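Gripper trials: two weeks in the second-floor kitchenette

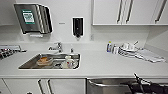

The handling group has been comparing two grippers on the mobile arm, and the kitchenette is where most of the runs have taken place. Tomomi Fujimoto set up the task list and Isamu Shibata looks after the controller. What follows is their short report as of 9 March 2023, with a few notes from the rest of us.

The two candidates are the Steltton, a two-finger parallel gripper with pointed tips, and the Uchida, which has wider padded fingers and a slower close. Both bolt to the same wrist plate. Swapping them takes 30 minutes, most of it spent on the cable and on teaching the controller the new tool length.

Each gripper was given the same jobs: pick a bowl out of the sink, lift a plate from the drying rack, open a cupboard by its bar handle, and pull down the dishwasher door. We logged 1843 attempts in all. A run counted as good if the item was lifted or the door moved without a person stepping in.

The Steltton did better on the plates. Its tips fit between two plates standing in the rack, where the Uchida tended to push the neighbouring one over. It also managed bowls by the rim, though it let go of tilted ones more often than we would like. Over the whole list it finished 78 per cent of its runs.

The Uchida was better on handles. The pads settle on the bar even when the arm arrives slightly off, and the door comes open in one smooth pull. With the Steltton the approach has to be closer to the mark. Isamu has slowed the last part of the movement to help with this, and it has made a difference on the dishwasher but less on the upper cupboards, where the arm is near the end of its reach.

Steel surfaces are still a nuisance for the head camera. Reflections in the sink basin confuse the depth reading, and the arm sometimes stops short of a bowl that is plainly there. Tomomi tried two exposure settings and kept the darker one. Ellen, our planning software, now takes a second look from a different angle before it commits to a grasp in the sink.

The Steltton stays on the arm until the end of March so that we can bring its total up to 2000 cycles and check the finger joints for wear. The Uchida goes back on after that with a thinner set of pads, which Ploltodska are cutting for us.

If you have crockery of an awkward shape that you can spare, please leave it with Tomomi. Deep mugs and oval dishes would be the most useful.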